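Belt-to-bin handover with two arms and the Gurkora kit

Written by Bukola Onuoha, Kenudbridge makers' workshop. Last updated 2020-12-31.

I have been playing with the Gurkora conveyor kit since June and I still grin every time a cube gets carried off the belt. This page takes you from a bare table to a working pick with two arms sharing one conveyor. You don't need to have done any of it before, but you should already be able to jog your arms by hand and open and close the grippers from the pendant or the laptop.

The kit is the belt, the drive, the foam cubes and the Gurkora control program. Arms are up to you. Adebayo Balogun did the first version of this layout, and most of the good ideas below are his (the blunders are mine, I've left them in so you can skip them).

What you need

Two arms with two-finger grippers
The Gurkora belt and its power supply
Foam cubes in at least two colours
A plastic bin with something soft in the bottom
Kraft paper and blue painter's tape
A wrist camera, if you want to do the last step

Step 1. Paper and tape

Cover the table before anything else goes on it. Tape the paper down flat, then run strips across it both ways to make big squares. I did my first grid with a ruler and a lot of fuss. Don't bother! The squares are there so you can say "one square left" to the person on the other side of the table and both mean the same thing. If you have a plain wall behind the belt, put a few strips on that as well.

Step 2. Belt and bin

Lay the belt so that both arms can get to it without stretching. Stand the bin just past one end and line it with a foam pad. A cube dropped on bare plastic bounces, and the first one I dropped bounced right back out again.

Plug in the drive but leave the belt stopped. Set the speed to 22 in the Gurkora settings page. It goes up to 218, and you will want to try that, and you should wait.

Step 3. Share out the work

Give each arm its own stretch of belt. In our layout the left arm takes hold of cubes at its own end, and the right arm waits up in the air with its gripper open, near the bin. Save that waiting position as "park". Make it high. I saved mine too low the first time and the two arms had a very slow, very polite collision.

Put one purple cube and one yellow cube on the belt with a good gap between them. Close the left gripper on the purple one by jogging, not with the program, and leave it there while you check that the parked arm is out of the way.
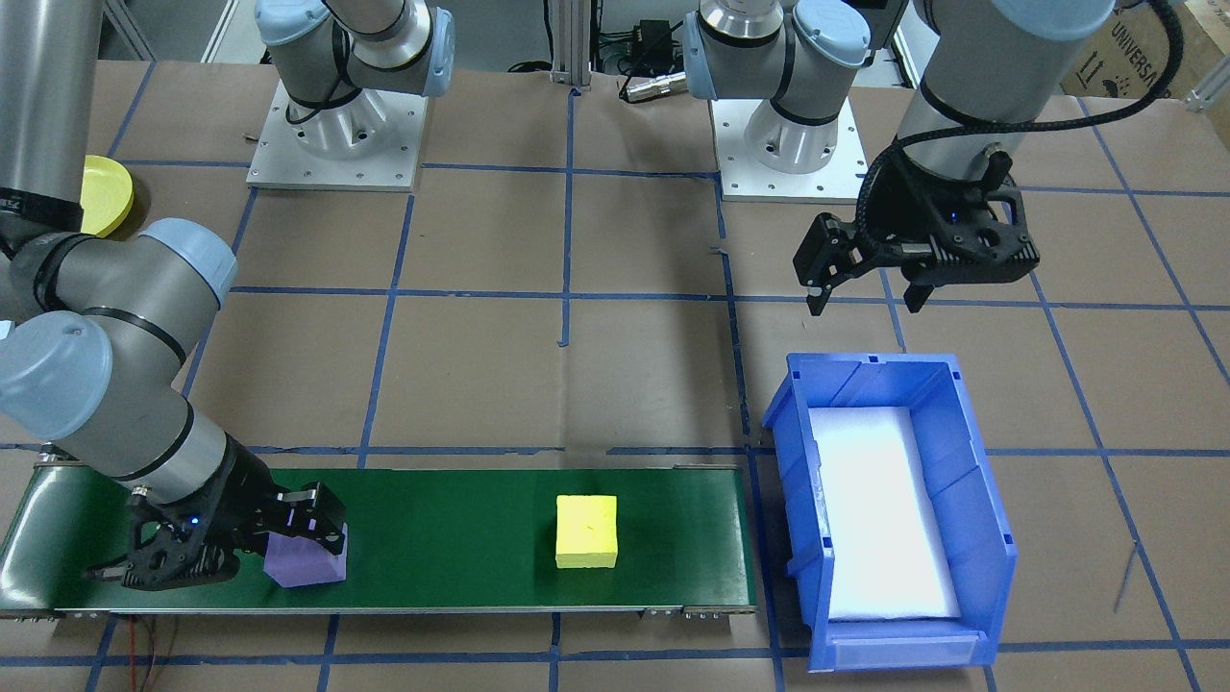

Step 4. Teach the grip

Open the Grip tab and choose "soft object". The starting force is 44 and for foam I have never needed to change it. Bring the fingers down either side of the cube, close, and press Save Grip. Then open, back away, and run the saved grip five times with the belt still stopped.

What you are looking for is a cube that stays where it was when the fingers shut. If it twists, one finger is arriving early, so shift the arm a little towards the other side and save again. A small tilt is fine.

The Grip tab also has a timeout, in milliseconds. Leave it at 1000.

Step 5. Look through the wrist camera

This is my favourite bit. Switch the preview to the wrist camera and close on a purple cube. You want black finger on both sides of the block, and enough of its top face in view for the colour picker to work on. Click the middle of a face, well away from any dark specks, and save the colour.

Watch for shine on the belt. Ours is glossy and a bright streak can wash the green out to nearly white, which makes the picker sulk if you click too near it. Adebayo swung the desk lamp round to point at the wall and that helped a lot.

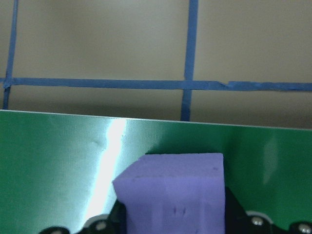

Wrist camera view with the purple block between the fingers. Note the glare on the green to the left of it.

Do the same for yellow, then start the belt at 22 and let it run with one cube. Add the second when you trust it.

If it goes wrong

Gripper closes on air: the belt speed in the program doesn't match the one on the drive. Set both again.

Yellow is not found: save the colour again with the room lights as you normally have them.

Arm stops with "Grodberg limit": it's the reach check, named after the workshop where it was written. Move the belt closer by half a square.

There's a Rosenthal layout too, with the belt running between the arms. I've only tried it once and will write it up when I have.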